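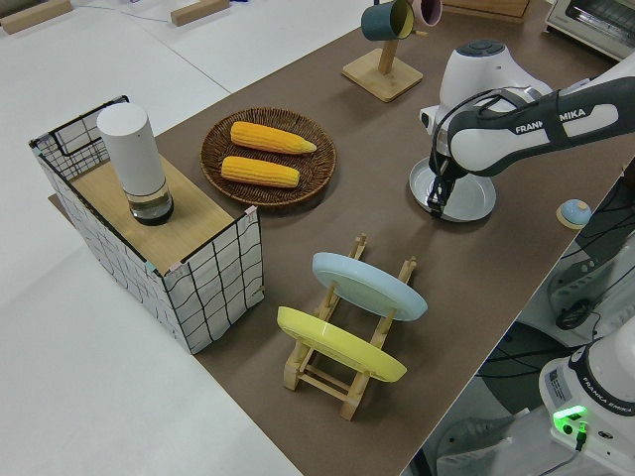 Swapped the gripper again last night, so this is round two of the finger comparison and I'm writing it fast before I forget the details. The candidates are the stock parallel gripper and the Zudstead soft pads, bolted onto the same hand, same arm, same controller settings. The pan lid is the one I care about most. It lies flat on the table, the fingers come straight down over it, and if the approach is off by a hair you get metal on metal and a force stop. Corn on the wicker plate is for later in the run, mugs on the tree after that.

Some background for anyone who missed the October post. I've been running these kitchen pick tests on the Franka for a while and my complaint was always the fingers, never the arm. The arm is great. Boring great. The fingers are where all my evenings go.

So. Numbers first. 236 grasps logged with the plain fingers, 228 with the Zudstead pads. Would have been the same count but the logger hung on me and I lost a batch, and I wasn't going to redo it at one in the morning.

Lid: plain fingers win. Did not expect that. The pads are squishy enough that they fold a bit at the tip when you go for something thin, and then the whole thing rolls out. With the hard fingers you either have it or you dont. I prefer a clean miss, much easier to detect from gripper width.

Corn: pads, by a mile. Hard fingers hold it okay in the middle but grab near the thin end and it pivots. Every time. Pads just sort of settle into the kernels. Very satisfying to watch, I ran extra ones for no scientific reason.

Plates in the rack: a draw I guess? Getting the plate out is fine either way. Putting it back in the slot is where both fall apart, and I'm now pretty sure thats my placement code and has nothing to do with the fingers. If the slot estimate is bad then the nicest rubber in the world won't help. Parking that one.

Mugs: only got 18 tries in per finger type. Too few to say much. The pads drag on the handle when you back out and the tree wants to come along. Turned the opening width up and it got better. More on that when I have more on that.

Ott Kütt wrote in after the last post asking why I don't just run a three finger hand and be done with it. Ott, money. Also weight, also the cable situation at the wrist is bad enough already. But I did borrow the spec sheet for the Vanags one and it's tempting, so stop it.

Things that bit me this time:

Retighten the finger screws. I had a whole hour of weird drift that was one loose screw. One.

Set the new tool mass in the controller after swapping. I forgot, the arm sagged a little in guiding mode and I blamed calibration. Redid the whole calibration. It was fine before.

The Prernside camera mount is stiffer than my old printed one but it sits higher, so the lid throws more glare at it. Shiny stuff and depth cameras, same old story. I ended up dimming the overhead light and that did more than any filter setting I tried.

Voltano adapter plate fits, but the holes are tight. Don't force it like I did. 2 stripped threads, both mine.

Where I'm at now: hard fingers back on for anything flat or metal, pads for food. What I really want is a hard tip with a soft patch further up, and I have a rough sketch of it taped to the monitor. If the print comes out okay I'll run the lid and corn again with those and skip the plates untill the placement code is fixed.

Log files are a mess, will clean them up and post if anyone wants them. Ask in the comments. Off to find more M3 screws.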